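Hand-held grippers vs. just building the arm — am I wasting my money?
Shop Builds > Robots and Automation

pedside_pat
April 23, 2022

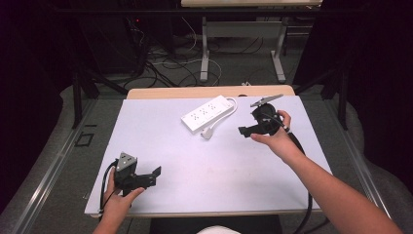

Plugging things in is the one job I want this build to do, and I'm starting to doubt the whole plan. The idea was to do the task by hand with a gripper in each fist, record it, and have the arms copy it later. I've put $290 into the hand units so far and the arms don't exist yet. The power strip is my test piece: pick up the plug, get it into one of the six outlets, done. My fingers could do it half asleep. With these jaws I'm at 10 good tries out of 50. Has anyone here gotten a plug into an outlet this way and then had a machine repeat it? I don't mean a video from a company.
Patricio

olga_m
Short answer, no. I did socks and cups, and cups went okay. A grounded plug is a lousy first task. Three prongs, tight fit, and you can't feel a thing through the handle.

Wojcik
Disagree with Olga. Hard tasks show you what's wrong with the hardware early. I'd look at the cables first. Those thick black ones tug on your wrists and you start fighting them without noticing. Hang them from overhead.

olga_m
He's at 10 out of 50, Wojcik. I think the hardware has been shown up plenty.

e_montes
What bothers me is the strip sitting there with nothing holding it. Push on it and it's going to slide on that white board. Clamp it, then count again.

pedside_pat
Clamping it feels like cheating. The strip behind my couch isn't clamped.

e_montes
Your couch isn't paying for arms. Get one thing working.

imstead852
I went through this with a Mekard kit last June. Spent weeks recording and the arm missed by the width of a prong every single time. Sold it. My opinion is that the "teach it by hand" crowd are mostly teaching themselves to use clumsy tongs.

Wojcik
One bad kit doesn't prove much. Were your jaws flexing?

imstead852
Probably. Still sold it.

aitana_e
Patricio, are you lining the plug up with one hand and bracing the strip with the other? I'd try that before clamps — two hands is the whole point of having two units.

pedside_pat
Tried it both ways. Bracing helps some, but then I knock the cord with the left one. Will do another 50 with the cables hung up and post the number, good or bad. Not buying motors until then.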